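Passing drill log, throwing shop
Mon 30 September
By Weidong Yan
Print | E-mail

Finished the last of the quarterback sets this morning. Ball pressure checked before each set and again after. Two balls from the Fontes bag were low, so I pulled them and redid that set with the older ones. The receivers' net is still at 14 yards. I left it there so today's throws can be compared with the ones from March.
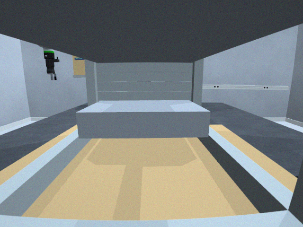 The sideline throws are the problem. Our left-hander drops his elbow when he rolls out, and the ball sails high. On straight drops he is fine. I had him do six rollouts each way, then six more with the Pinden strap on. The strap slowed him down and he didn't like it. Accuracy to the left got a little better, to the right no change. I would not buy more straps on the strength of that. 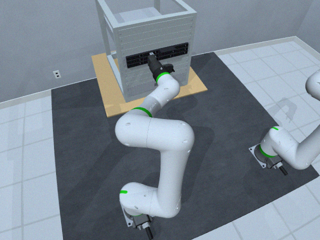
Joint names need sorting out before anyone adds to the throw sheets. Half of them say "shoulder" where the coach meant the elbow, and I spent an hour guessing. Use the white arm with the green rings as the pattern: shoulder is the rounded housing low down near the plate, elbow is the big housing where the arm curves over and turns back. Same order as on a player, starting from the body. Please write it that way, also on the old Haltedholm sheets if you have them out.

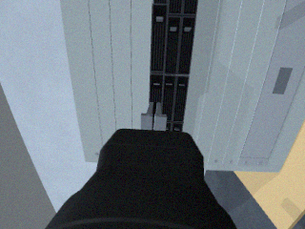
Radar gun: the Kandex reads low when it sits behind the net post. Moved it to the other side and repeated eight throws. The readings now agree with the stopwatch. Disregard the speeds for the first set.

Still to do: new laces on the practice balls, fresh tape on the 14 yard line, ask whether the left-hander can come in without the morning lift first.

Recent entries
Kicking tee height, second try
Grip and cold hands
Haltedholm sheets, typed up
Net repair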